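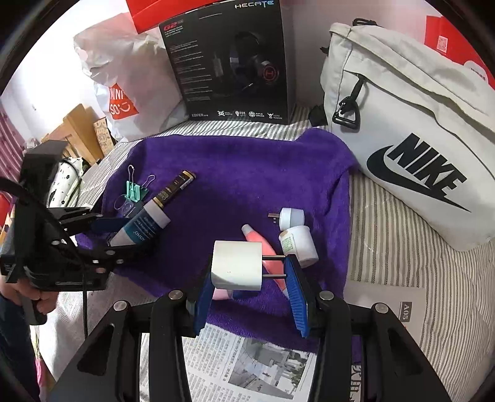
Figure 3. A collection session with two hand-held grippers, seen from the camera on one of them. The near gripper holds a white power adapter; the other reaches toward a tube on the towel.

3.2 Collecting the demonstrations

All demonstrations were recorded with the hand-held grippers described in Section 3.1, one in each hand. The fingers and pads match those on the two-arm station used for testing, so a grasp made by a person can be compared directly with one made by the arms. We did not use teleoperation for any part of the Plutside set. In an earlier trial at Hastcombe we found that people working through a remote controller slowed down near contact and avoided small or flat objects, and we wanted those objects in the data.

The task is simple to state. A set of household items lies on a soft surface, and the collector picks them up and moves them to a place named at the start of the session. The collector chooses the order and decides which hand to use. A single recording covers one pick and one place, or two picks if both hands are working at once. Recordings in which an item is dropped and picked up again are kept and tagged as recoveries.

Sessions took place in homes and in one shared workroom, on whatever surface was there. We asked collectors to leave their own belongings where they normally stood. Figure 3 is typical in this respect: the items to be handled lie on a purple towel, the towel lies on a striped bedsheet, and bags and boxes stand behind them. A policy trained only on bare tables did poorly on cloth in our first tests. The usual failure was that a fingertip pushed into the fabric and dragged it, which moved every other item at the same time. Cloth of different kinds was therefore used in 74 of the sessions.

3.3 Choice of objects

Each collector received a bag of 20 to 30 small items and could add others of similar size. We looked for variety in how a thing has to be held. A power adapter has a solid body but also prongs, and the way it is gripped decides which way the prongs end up pointing. Binder clips have wire handles that can catch on a fingertip. Marker pens and tubes are long and can turn in the grasp if they are held away from the middle. Small jars can be taken from the side or from above.

Duplicates were allowed and in some sessions encouraged. Where two items of the same kind are present, as with the adapters and the mint-green clips in Figure 3, the spoken label has to say which one is meant. Collectors used position ("the one nearer the box") more often than any other cue. We left these phrases as spoken and corrected only clear slips.

Clear plastic and other see-through items were included but make up a small share of the set. Their outlines are often lost against patterned cloth, and the annotators disagreed about them more than about anything else. We report results for them separately in Table 4.

3.4 Recording procedure

At the start of a session the collector holds both grippers open and still for a few seconds, then closes and opens each one twice. This gives us a reference for finger width and lets us line up the two video streams. The collector then says the name of the place to be used and begins. There is no signal between recordings. We cut the stream afterward at the points where both grippers are open and nothing is held, using finger width and a short check by hand.

Video from each gripper is stored together with the estimated path of the hand and the finger width. The path is computed from the video and the motion sensor after the session. It is least reliable when a large part of the view is taken up by a moving object, for example a bag carried close to the lens. Background clutter helps here, as printed boxes and patterned cloth give the tracker many fixed points. Plain white bedding gave the worst results, and nine sessions on such bedding had to be dropped.

In total we kept 127 sessions, which produced 2235 recordings after cutting and filtering. A recording was removed if the path jumped by more than 3 cm between neighboring frames, if a held item left the view of both cameras for longer than two seconds, or if the label did not match any item present. The first rule accounts for most of the losses.

3.5 Use of both hands

Collectors were told to use two hands where they would do so in daily life and were given no other rule. In practice one gripper often held an item while the other moved toward the next. These overlapping actions are awkward to cut, because the point where both hands are free may not come for several picks. We treat such a stretch as one long recording with several labels — the policy sees the whole stretch during training, and the labels are switched at the moment each new item is touched.

Left and right are not balanced. Most of our collectors were right-handed, and their left gripper moved more slowly and made more second attempts. We tried mirroring the recordings to even this out. Mirroring helped on the Prasten test room and made things slightly worse on Aliyu, where many items carry printed text that is reversed by the flip. The results in Section 5 use mirrored data for the path input only, with the video left as recorded.

Before a full session, each new collector practiced until 100 picks had been made with each hand. Practice picks are not part of the released set.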